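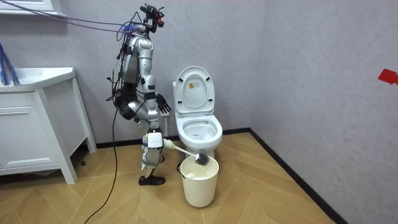 Figure 4. Bathroom cell during the brush task, fixed camera.

5.2 Does the contact planner help?

Earlier reports on Kitura credit its contact planner with most of the gain on cleaning tasks. We doubt that the evidence supports this. The planner was always tested together with a new grasp module, and the two were never separated. We ran them apart on 534 trials, keeping the perception stack fixed. The stage shown in Figure 4, with the brush held low in one hand and its head in the bucket in front of the toilet, is where the two should differ most: the bristles are down inside the rim, and the planner has to guess at contact from wrist force and joint error alone. It guesses badly. With the old grasp module in place, switching the planner on changed the success rate by 2 points, well inside the spread between operators.

Brunet and Carré (personal communication) suggest that our force threshold was too strict. We repeated 310 of the trials with the threshold relaxed and saw no clear change – though the bucket tipped more often, a failure that the standard score ignores. Siddiqui's replanning variant did recover some of these cases, at a cost of 40 ms per cycle. Whether that cost is acceptable depends on the balance controller, and we would not assume it without a test on the full body. The logs from Gikimard do not settle the matter, as they record commanded and not measured wrist force.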